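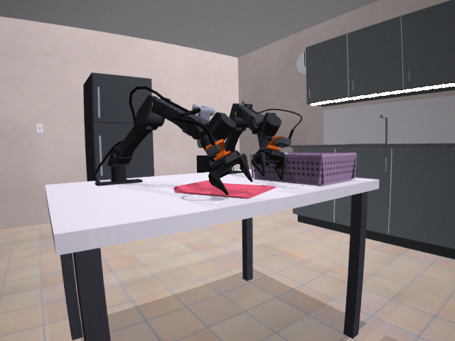 Clikbridge Home Help: Frequently Asked Questions

Answers for older adults in Ulham and Olmedo, and for the relatives who look after them. Last updated January 16, 2024.

Who can get home help?

Anyone over 65 who lives in Ulham or Olmedo and has trouble with at least one everyday task, such as cooking, washing, getting dressed or keeping the house safe. Younger adults can apply if they have a long-term condition and a letter from a doctor or nurse practitioner. You can live alone, with a spouse or with family. Having a relative in the house does not rule you out.

Do I have to own or rent in town?

No. We cover farms and rural homes up to 30 miles from the Ulham office. If you are past that line, call us anyway. There may be a helper who already drives your way, but we can't promise it.

How do I apply?

Pick up a form at the office, 127 Olmedo Road, or call and have one mailed to you. A son, daughter, neighbor or friend can fill it out, but the person who will get the help has to sign it. If they can't sign, send a copy of the power of attorney with the form.

You will need:
Proof of address
Your Medicare card, if you have one
A list of medicines
Last year's tax return, or your benefit letter if you don't file

What happens after I apply?

A care planner calls to set up a home visit. The visit takes most of a morning or an afternoon. The planner asks what you can do without help, what you can do slowly, and what you have stopped doing. Please don't clean up specially. We get a better plan if we see the house on a normal day.

You should hear back in writing within six weeks. It can be faster when someone is coming home from the hospital, so tell us if there is a discharge date.
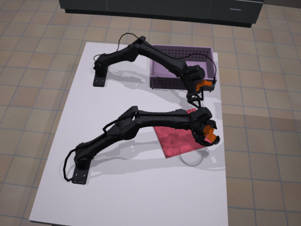
How many hours can I get?

The basic plan is six hours a week, split any way that works for you. Most people take three short visits. More hours are possible after a second assessment, and that is where the waiting list is. We would like it to be shorter. The list is reviewed every September when the new funding year is set, and people move up according to need and not by the date they joined.

What does it cost?

It depends on income. People on the lowest incomes pay nothing. Everyone else pays a share of the hourly rate, and the planner will give you that figure before you agree to anything.

Does the value of my house or land count?

Your home does not count. Farmland and business property do not count either as long as the household is still working them. Land that is leased out is treated differently: the land itself is left out, but the rent is income and has to go on the form. If you are in the middle of handing a farm or a shop over to the next generation, bring the paperwork to the visit and we will go through it with you. We can't give legal or tax advice.

Will I get the same helper each time?

Usually. We try to keep you with one helper and one backup. Vacations, sickness and bad roads get in the way, more so in winter. If a visit has to be moved we will call you. If nobody has come within half an hour of the agreed time, call the office.

What can helpers do, and what can't they do?

They can make meals, do laundry, change beds, shop, help with washing and dressing, and remind you to take your medicine. They can't give injections, change wound dressings, lift a person without equipment, climb ladders or look after livestock. We know that last one is hard on some families. The Cledano farm relief service takes calls about chores when someone is sick, and we can pass your number to them.

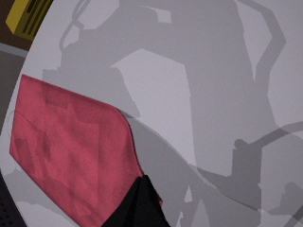
Can the planner look at safety in the house too?

Yes, and it is part of the first visit at no charge. The planner looks at steps, rugs, lighting, the bathroom and the way you get in and out of bed. For clients with poor eyesight, a lot of the advice is about color, and it costs very little. A white washcloth on a white sink is hard to find. A red cloth on a pale gray-white surface shows up well, even where the fabric folds over, and the same idea works for towels, place mats and the tape on a stair edge. Larger jobs such as grab bars and ramps go to a separate repair fund -- ask for the blue form.

I look after my mother full time. Is there anything for me?

You can use some or all of her hours as respite, meaning a helper stays with her while you go out or sleep. Let us know at least two days ahead if you want to change a regular visit into a respite visit. Overnight respite is not offered at this time.

What if I disagree with the decision?

Write to the office within a month of the date on your letter. Say what you think we got wrong. A different planner will go over the file and may visit again. Any hours you already have stay in place while this is going on.

Can I stop and start again?

Yes. Call and we will put the plan on hold -- for a hospital stay, for example, or a trip to see family. After three months on hold we close the file and you would need a new home visit.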